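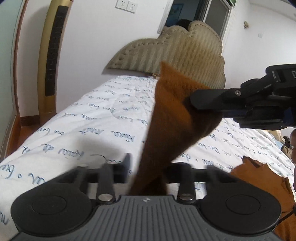 Brown cloth held between the two grippers, over the bed.

Prateo handling rules, read me first

Hi! I keep this file for anyone adding clips to Prateo – last tidied up May 12, 2023. The set has 392 clips of soft items in people's homes, and 38 of them are still waiting on a second check.

House rules, borrowed from the Odex ones and trimmed a fair bit:

Two grippers per clip, one operator. Keep your fingers out of the jaws while they're powered (yes, even to fix a fold).

Check the cable before you move around the bed.

Get a yes from everybody home, including anyone in the next room.

Stop at 60 seconds and start a new clip.

Please don't rename the colour labels, my Clotov script falls over if you do. Grey and brown stay lower case.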